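Stikel suspends packing trials after robot hand fails to release

Stikel has suspended trials of its two-armed packing robot at the Bustos food preparation site after one of the machine's hands stayed closed when it had been told to open, and the arm then moved with the item still in its grip. No one was hurt. The company said the trials would not resume until the cause had been confirmed and the correction checked by its safety office.

The fault occurred on Tuesday during a supervised morning run at the site, which is operated by Mandier. The robot was packing whole vegetables into open cardboard boxes, a job that requires one hand to pick up each item while the other is kept clear or used to steady the box. According to a statement issued by Stikel, the right hand carried a carrot to the box and received the command to let go. The fingers remained closed. The control software recorded the release as complete and sent the arm back towards the board for the next pick.

On its return the hand pressed the carrot against the edge of the board with enough force to push the board out of position. The operator on duty used the emergency stop, and both arms came to a halt. Mandier staff were outside the marked area throughout, the statement said, and the area was kept closed for 30 minutes while the power supply was isolated and the hand was opened by hand crank.

Brian Laizer, head of safety at Stikel, said the emergency stop had worked as designed. He added that the company was treating the matter as serious.

"The arm should never have been allowed to leave the box on the strength of a command alone," Mr Laizer said. "There is a sensor in the hand that measures finger position. It reported correctly that the fingers were closed, and that reading was not used at the point where it was needed."

A review of the site's records has since shown that the same mismatch between command and finger position had appeared before. Of the 79 packing cycles logged in the current round of trials, 9 contained a late release, in which the fingers opened after the arm had begun to move. In each of those cases the item fell inside the box or on the table close to it, and the entries were filed as handling errors. None was passed to the safety office.

Stikel said that its reporting rules had been changed with immediate effect. Any difference between the commanded and measured position of a hand will now be sent to the safety office on the same day, whether or not an item has been dropped or damaged.

Engineers have been repeating the packing task in simulation, using the same arm movements and the command timings taken from the site log. The simulated work has reproduced the late release but has so far not reproduced a hand that stays closed throughout. Stikel said this pointed to a mechanical element in the fault, and the right hand has been removed and returned to the workshop for examination. Particular attention will be paid to the finger drive, which was replaced in August with a part supplied through Ferimport. Stikel stressed that no finding had been made against the part or its supplier. Ferimport has been asked to provide inspection records for the batch.

Manuela Fiore, operations manager for Mandier at Bustos, said packing had returned to manual work and that deliveries from the site were unaffected. She said the company had agreed to the trials on the condition that staff would be told promptly about any fault, and that the earlier late releases ought to have been shared.

"Our people set out the boards and boxes between runs," Ms Fiore said. "They are close to those hands several times an hour, and they are entitled to know if a hand is not doing what it has been told to do."

Stikel has accepted the point and has apologised to site staff in writing. A briefing was held for both shifts, and the operating instructions now require the arms to be switched off, and not simply paused, before anyone reaches across the table.

Two changes to the control software are being prepared. The first will hold an arm in place over the box until the finger sensor confirms that the hand is open. The second will stop both arms if that confirmation does not arrive within 2 seconds. Both will be tested in simulation before they are loaded on the machine at Bustos – a step that will also require Mandier's written consent.

The full report will be sent to Mandier once the examination of the hand has been completed. A shorter version will be made available to other sites where the same model of hand is in use.
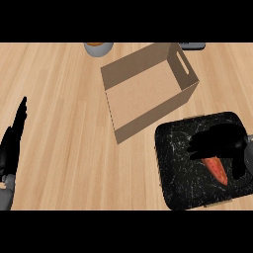 Image: Stikel (computer simulation)

The packing task in simulation, with the carrot held in the right hand and the box still empty.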